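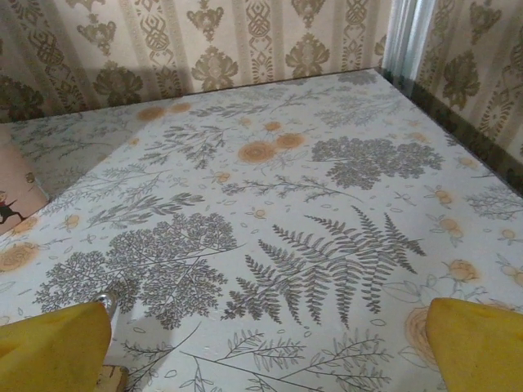
The pattern comes before the cloth

Elsa Dahlgren draws plants for a living, although most people who own her work have never hung any of it on a wall. They eat off it. For the past 20 years she has designed prints for tablecloths, napkins and curtains, first as an employee at Damix and now from two rooms over a bicycle shop.

She had coffee ready when I arrived a little after nine in the morning. The drawing table by the window was covered in pencil studies of cow parsley, most of them crossed out.

"Those are the ones where I was being clever," she said. "A tablecloth doesn't want clever. You put a plate on top of it."

Dahlgren grew up on a farm and did not study art until she was in her late twenties. Before that she worked in a seed store, where she learned the names of plants from the packets. She still thinks the packets were better training than most of her classes, as the drawings on them had to tell a customer what was going to come up.

Her first job at Damix was not drawing at all. She was hired to check repeats, the points where a pattern ends and begins again. A bad repeat shows up as a stripe or a bald spot once the fabric is laid out flat, and it was her task to find those spots before the cloth went to print.

"I spent two years looking for mistakes in other people's flowers," she said. "I recommend it. You see very quickly that the flower is the easy part. The hard part is the gap between one flower and the next."

She still works that way. A new design starts as a sheet of gray shapes with no petals and no leaves, just weights and spaces. She pins it to the far wall and leaves it there for a week. If her eye keeps going to the same place when she walks in, she moves something.

Color comes last, and there is not much of it. Dahlgren prefers one color against gray, and she has had that argument with clients many times. Porer, a small tableware company that buys from her most years, once asked for a print in six colors. She made it, they printed it, and 149 of the cloths came back from stores unsold.

"I didn't say anything," she said. "I did send them the gray one the next spring."

The gray one was called Kerkura. It sold well enough that the company has kept it going ever since, with small changes to the stems. Dahlgren does not know where the name came from. The people in sales choose the names, and she hears about them when the samples arrive.

I asked how she decides which plants to use. She said she tries to draw what is growing within walking distance, and that July is the month when she gets most of it done. She takes a folding stool, a pad and a jar of water for the stems. Anything that wilts before she has finished gets left out, so poppies have never made it into a collection.

There are other limits. A printed line spreads a little on cotton and more on linen, so fine hairs and thin veins tend to fill in. Large solid shapes show every wrinkle. Anything with a clear top and bottom will be upside down for half the people at the table.

"That last one took me years," she said. "I kept drawing everything growing up, the way it does in the ground. Then I sat on the wrong side of my own tablecloth at my sister's house and all the plants were hanging like bats."

Since then she has turned the stems in several directions, and she checks each design by walking around the table with it. She showed me the current one, for a line named Kiani, laid over an old door on trestles. There were 23 separate drawings in it, she said, and she was unhappy with four of them.

She keeps every finished design in a flat file, with the first pencil sketch clipped behind the final print. There are 228 in the drawers now. She does not look at them often, but she will not let them go either, and a museum that asked for some of the early sheets was offered copies.

At home she uses a plain cloth most days. When guests come she gets out one of the Damix prints from her first years there, by a colleague who has since retired. It has been washed so many times that the leaves have gone pale, and there is a wine stain near one corner that she covers with the bread basket.

"People always ask if it's mine," she said. "I tell them I checked the repeat."

She plans to keep going for as long as her hands allow. The Kiani drawings are due at the printer at the end of the summer, and the cow parsley has to be settled before then. When I left she had already turned back to the window and was sharpening a pencil.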